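Removing Set-In Stains from Polyester Sportswear

Polyester holds body oil more tightly than cotton does, and most of the marks left after a normal wash are soil bound to that oil. Treat the oil first and the rest usually follows.

Check the care label. If it permits machine washing, turn on a bright light and mark each stain with a safety pin beside it. Stains are hard to find once the fabric is wet.

Work a few drops of plain dish soap into each mark with a fingertip. Leave it for 7 minutes, then rinse from the back of the fabric with cool water. Use no brush on printed numbers or bonded trim.

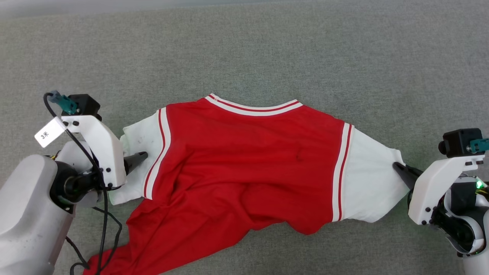

For the soak, dissolve 2 tablespoons of oxygen bleach in a basin of warm water, at or below 100 °F. Submerge the garment fully and leave it for an hour. Where white panels meet a strong color, test an inside seam first — red dyes are the most likely to run. If the test water turns pink, skip the soak and repeat the dish soap step.

Wash on a cold cycle with half the usual detergent. Leave out fabric softener, as it coats the fibers and traps odor.

Air dry flat or on a wide hanger. Inspect before using any heat. A tumble dryer can fix a remaining stain for good, so repeat the soak if a shadow is still visible.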